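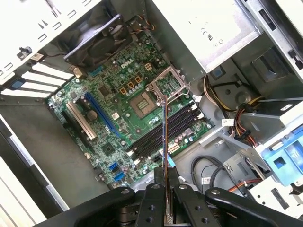 Ticket opened by Rosalinda Macaraeg, Homotley refurbishing line, cell 2
Subject: Gripper stops during memory insert, force fault F-71, one latch broken
Priority: High
Date opened: 16/01/2018

The arm stops with fault F-71 when it pushes a memory module into the slot, and it does not let the module go afterwards. The fault came for the first time in the night shift and now it comes back on almost every unit of the same model. These are the Dell desktops from the Zevolel contract, the ones with four black memory slots lying next to each other and the processor socket just beside them. We work on them with the processor out and the socket bracket standing open, so the arm has to come over the slots without touching the bracket. Before this week the cell did these units without any trouble. On the last unit of my shift the white latch at one end of the slot was broken, and I do not want to continue before somebody looks at it.

What I did until now:
- Restarted the arm controller two times. No change.
- Cleaned the fingers with a dry cloth. No change.
- Tried another module from another tray. Same fault.
- Put the cell in manual and moved the arm away by hand. The module came out with the fingers, so it was never seated.

The unit with the broken latch is on the shelf behind the cell with a red tag. Please do not send it back into the line.

Rosalinda

---

Reply from Aileen Panganiban, maintenance

Hello Rosalinda, thank you for the clear report. I have taken the ticket.

Please leave the cell in manual mode and keep the key with the shift lead. F-71 means that the force at the wrist went over the limit before the arm reached its end height. So the arm feels something hard too early. It can be the module standing on the edge of the slot, or the latch not fully open, or the position is wrong by a small amount.

I need three things from you:
1. The program version on the panel, bottom left corner.
2. Was the fixture plate changed or taken out for cleaning?
3. The limit value on the force page. It should say 71 newtons, the same as the fault number, and this confuses everybody.

Aileen

---

Reply from Rosalinda Macaraeg

1. Program version is 12.
2. Yes. The plate was taken out for cleaning at the end of the day shift. I was not there, I read it in the shift book.
3. The limit value is 200.

I wrote the number three times on my hand to be sure that I did not read it wrong. It is 200.

---

Reply from Aileen Panganiban, maintenance

Then we have a second problem, and for me it is the more serious one. Nobody should run the insert step with a limit of 200. With this value the arm can break a latch, and it can also hurt a hand if somebody holds the board. I am changing this ticket from fault to safety. The cell is locked now and my tag is on the main switch. Please do not remove the tag, also not for a short test.

Rosalinda, did anybody have their hands in the case while the arm was moving?

---

Reply from Rosalinda Macaraeg

No. The door was closed each time. I opened it only when the arm had stopped and the lamp was white.

---

Reply from Iker Arroyo, programming

I read the whole ticket. I can explain the fault number, and part of the limit value.

The controller from Brirnance has two force limits. One is the warning limit and the other is the stop limit. The code F-71 is only a number in their list, and it is an accident that our warning limit is also 71. When the arm goes over the warning limit it should stop, open the fingers and go up. In version 12 the step "open the fingers" is missing. It was there in the version before. This is why the module stays in the gripper after the fault. It is my mistake: I copied the block from the program for expansion cards, where we want the card to stay held, and I did not change it back.

The value 200 on the force page is the stop limit. In version 12 the page shows the stop limit first and the warning limit on the second screen. So Rosalinda has read it correctly, but it was not the value that Aileen asked for. Still, I agree that 200 is too high also for a stop limit on this step. I did not set it. It is the value that comes with the controller, and as far as I can see it was never lowered on cell 2.

I can make a new version today. Please give me the log of the last faults first.

Iker

---

Reply from Aileen Panganiban, maintenance

Thank you, Iker. I accept the explanation, but I keep the ticket as safety until both limits are correct and tested. A page that shows a different value in the same place after an update is also a risk. Please write the name of the limit next to the number.

Log from the controller, copied by hand from the panel:

Cycle 1,606 - insert step, slot 1, warning limit reached, arm stopped, fingers closed
Cycle 1,606 - manual reset
Cycle 1,606 - insert step, slot 1, warning limit reached, arm stopped, fingers closed
Cycle 1,606 - manual reset, unit removed

The earlier ones are written over. The memory of the panel is short. In future please take a copy before you restart the controller.

---

Reply from Rosalinda Macaraeg

I am sorry about the restart. On the old cell we always had to restart first, before anybody from maintenance would come, and I have kept the habit.

---

Reply from Aileen Panganiban, maintenance

No problem. It is written in the old instruction, I have checked. I will take it out.

I looked at the fixture plate now. It stands on two pins, and on the rear pin there was a small piece of dried glue, I think from a label. The plate was not flat. At the rear the case was higher than at the front, so the module came down at an angle and touched the end of the slot before it touched the contacts. I removed the glue with a plastic scraper and measured again. The plate is flat now.

I also looked at the fingers. The two pivot screws on the left side were a little loose. I tightened them and put a paint mark on each one, so we can see if they turn again. I do not believe that they caused the fault, but a loose finger lets the module lean, and together with a plate that is not flat it becomes worse.

About the broken latch: the break is on the inner side, where the module pushes when it arrives at an angle. It fits with the plate. I have asked Saulius at Mägi if they accept to replace a single slot or if the whole board must go out.

---

Reply from Saulius Šimkus, Mägi board repair

Good afternoon. We can change the latch alone if the slot body has no crack. Please send the board without the processor and put a cover on the socket, the contacts bend very easily. We had boards from you before without the cover and could not save them. Please also write on the paper which slot it is, counting from the processor side.

Saulius

---

Reply from Rosalinda Macaraeg

It is the first one from the processor side. I have put the cover on and packed the board in the gray bag with foam. It goes with the evening van.

---

Reply from Iker Arroyo, programming

The new version is loaded on cell 2. The changes are:

- After the warning limit the arm stops, opens the fingers, waits two seconds and goes up slowly.
- The stop limit for the insert step is lowered. Aileen has the value and she signed it in the cell book.
- The force page shows both limits on one screen, each with its name.
- Before the insert step the arm touches the case at the front and at the rear. If the two heights are different, it does not start and shows "plate not flat".

The height check makes each unit a little slower. I know that the line lead will ask me about it, and my answer is that I would like to keep it.

One open point: the path over the socket bracket. When the bracket stands fully open there is not much room between it and the fingers. I have not changed the path, but I would like to see it at slow speed when we test.

---

Reply from Aileen Panganiban, maintenance

Test done with Iker and Rosalinda, slow speed, door closed, scrap board from the red shelf.

Test 1: normal insert, all four slots. Modules seated, latches closed. No fault.
Test 2: a strip of plastic under the rear of the case. The arm did not start, message "plate not flat". Good.
Test 3: latch left closed on purpose. Warning limit reached, arm stopped, fingers opened, arm went up. The module stayed lying on the slot and could be taken away by hand after the lamp was white. Good.
Test 4: path over the open bracket. No contact, but the space is small. Iker will raise the path in the next version. Until then the operator checks that the bracket is fully up before closing the door, because a bracket that is half down would be hit.

I have removed my tag. The cell may run at reduced speed until the next version is loaded. Imelda Catacutan has the key from now on and will give it to the shift leads.

---

Reply from Imelda Catacutan, line lead

Key received. I have two questions. Does the same default limit exist on cells 1 and 3? And can the check of the pins go on the cleaning sheet, so that it does not depend on who is on shift?

---

Reply from Aileen Panganiban, maintenance

Cell 1 has the same controller, and I found the same value there. It is lowered now. Cell 3 has an older controller with only one limit, and it was correct. The pins are on the cleaning sheet from tonight, line four, with a place for initials.

I keep the ticket open until the path over the bracket is changed.

Status: waiting for programming
Owner: Iker Arroyo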